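# Grasp planner picks the wrong approach on low objects after Bradiline update

**tarn_offset**

Moved our tabletop stack from the old planner to Bradiline in September and I'm seeing a regression on low, rounded objects. Tall things are fine. Anything with a dome profile gets a top-down approach with the fingers closing too late, so the fingertips touch the cloth before the distal joints have wrapped.

Setup: single arm, multi-fingered hand, table with a textured cloth over it, mixed retail items. Segmentation is Murthy, default weights. The planner gets a fused point cloud and returns 96 candidates per object. I execute the top-ranked one with no re-ranking.

Things I have already ruled out:

- hand-eye calibration (redone twice, residuals unchanged)
- tool frame offset
- controller gains, same file as before the update 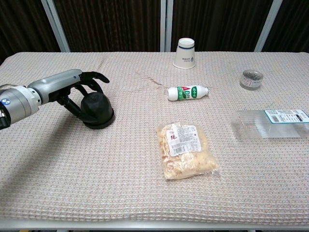
The candidate scores are almost flat on these objects. Spread between first and last is tiny, so whichever one wins is close to arbitrary. On the old planner the spread was wide and the winner was nearly always sensible. Is there a weight I'm missing?

**kelvin_drift**

Flat scores on a dome are expected. It's rotationally symmetric about the vertical, so every yaw is equally good. What differs is the pre-shape, and Bradiline doesn't score pre-shape unless you set `score_aperture: true`. It was on by default before the config split.

**tarn_offset**

Set it. Spread went up, but the late closing is still there on 39 logged attempts. Pre-shape looks right at the standoff pose. The problem is in the last bit of descent.

**mossgate**

I don't think this is the planner at all. You have a waffle cloth and you're fitting a plane to it. Dump the plane coefficients. If the support plane sits at the bottom of the weave, your fingertip clearance is wrong by the height of the texture, and on a low object that's most of your margin. Tall objects hide it.

**kelvin_drift**

The texture is a couple of millimeters at most. The hand is compliant. I'd be surprised if that matters.

**mossgate**

Compliance doesn't help if the contact monitor trips first. Default threshold on the Dirkine driver is low, and when it trips it freezes finger closure until the arm settles. That would look exactly like "closing too late." Check the event log for `CONTACT_HOLD`.

**tarn_offset**

`CONTACT_HOLD` is in there. Not on every attempt, but on all the bad ones. Log excerpt:

```
[plan] candidate 0 selected, aperture ok
[arm] descend start
[hand] CONTACT_HOLD fingers=2
[arm] settle
[hand] close resume
```

So the hold is real. I still don't see why it only started with the update.

**pinhole_ren**

The update changed the descent target. The old planner stopped at object centroid height plus an offset. The new one uses support plane plus clearance. For a tall object the two give you similar behavior because the clearance never binds. For a low one you're now going deeper than you used to. See the `descent_reference` key.

Separately, look at your masks for anything transparent. Murthy drops points on clear packaging and the plane fit will happily absorb what's left. We had a clear bag pull the plane up at one corner and spent a long time blaming the arm.

**mossgate**

Agree on the masks. Fit the plane on an empty table at startup and cache it. Don't refit per pick.

**kelvin_drift**

Disagree with caching. Cloth moves. Drag one item across it and you have a wrinkle that the cached plane knows nothing about. Refit, but use a robust estimator and exclude a dilated mask around every object.

**mossgate**

A wrinkle is local. A per-pick fit over a cluttered table is wrong everywhere. I'd take the local error.

**tarn_offset**

Tried both over a long run, 484 picks in total, split evenly, `descent_reference: centroid` in each. Late closing went away in both halves. No difference between cached and refit that I'd defend. Then I put `descent_reference` back to `plane` and the holds returned with either method.

Leaving it on `centroid`. I'm also raising the clearance for anything Murthy reports as transparent, which is a hack.

**pinhole_ren**

File it against Bradiline anyway. The changelog lists the key as "no behavior change."

**tarn_offset**

Filed, with the config diff and the hand log attached. The Brirnura wrapper hard-codes the same key, so if you launch through that you'll need to override it in the launch file, not in the YAML.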